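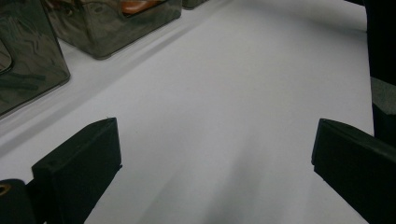 Dry Food at Home: Storage Habits in Two Neighbourhoods of Kurnberg

Project report, second year, Household and Consumer Studies
Author: Romain Poulain
Submitted: Tue 27 June

1. Why I chose this subject

In my family the rice, the lentils and the flour were always kept in a cupboard beside the stove. My grandmother moved everything into jars on the day she bought it, and she wrote the month on a piece of tape. When I came to Kurnberg to study I shared a kitchen with people who did it in a completely different way. One kept the paper bags folded with a clothes peg, and another put even the pasta in the refrigerator. I became curious about where these habits come from, and whether the age of the building or the size of the kitchen has some influence on them.

The course asked us for a subject which can be studied in one term without laboratory equipment. I limited mine to five products: white flour, rice, dried beans or lentils, rolled oats and ground spices. Sugar and salt were left out on the advice of my instructor.

2. The two neighbourhoods

Brekke is the older part, near the river. Most of the apartments there are in brick houses of three storeys, and many kitchens still have a pantry with a small window to the north side. Ekura was built later, on the former railway land. The kitchens are open to the living room and there is usually no pantry, only wall cupboards and sometimes one deep drawer under the oven.

Grocery shopping is also different. In Brekke there is a shop named Prulell which sells dry goods by weight, and customers may bring their own containers. The people of Ekura mostly go by car to the supermarket and buy larger packages.

3. Method

I prepared a questionnaire of two pages and put 200 copies in mailboxes, the same quantity in each neighbourhood. They could be returned in a box at the public library or at the counter of Prulell. I received 107 back. The first version was tried in November with my classmates, and after this I changed the wording of question 4, which asked about "airtight" containers. Several classmates understood this word as any container with a lid.

I also made 2 longer interviews at home, one in Brekke and one in Ekura. I took notes by hand and read them again to the person at the end, so that they could correct me. In one case this was very useful, as I had written "flour moths" when she was speaking of ants.

4. Results

4.1 Containers

Glass jars were the most common answer in Brekke. In Ekura it was the original package, closed with a clip or an elastic. Plastic boxes were in second place in both neighbourhoods. Metal tins were mentioned mainly for flour and by older respondents, often with the remark that the tin came from their parents.

Few people buy special containers. They wash and keep what arrived with other food, such as coffee jars, yogurt pails and ice cream tubs. One respondent wrote that a good lid is harder to find than a good jar, and that she has a whole drawer of lids which fit nothing.

4.2 Labels

Labels were less common than I expected. Many respondents said that they recognize the product by eye. Problems were reported with icing sugar and corn starch, and with different kinds of ground chili. Persons who write a date usually write the date of opening. The date printed on the package is lost when the package is thrown in the recycling, and this was named as the biggest disadvantage of jars.

4.3 Quantity and waste

Respondents who shop by weight said they normally take 500 grams of rice or lentils at one time. The supermarket customers buy bigger bags, which are cheaper by the kilogram. Whole grain flour was the product thrown away most often in both places, for the reason of a bitter smell. White rice was almost never thrown away.

4.4 Place in the kitchen

The cupboard near the stove is popular everywhere, although the advice leaflets I read at the library recommend a cool and dark place. When I asked about it in the Ekura interview, the answer was that there is simply no other cupboard. In Brekke the pantry is often full of other things, for example preserves, empty bottles and the vacuum cleaner.

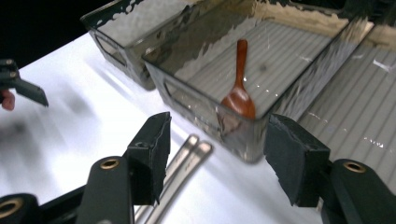
5. Discussion

My first idea was that people with a pantry would store their food better. The answers support this only in part. The kind of shop seems to matter more than the kind of kitchen, at least for the choice of container. A customer who brings a jar to the shop will also keep the food in this jar at home.

There are weak points in my work. The return box at Prulell surely attracted customers of that shop, so the habit of buying by weight is probably too strongly represented. I did not ask how many persons live in the household, and for a family with children a large package can be quite reasonable. I would add this question if I repeated the survey.

6. Acknowledgements

I thank the library staff for keeping the box during the whole period, and the two persons who received me in their kitchens. The questionnaire is attached as Appendix A and the interview notes, without names, as Appendix B.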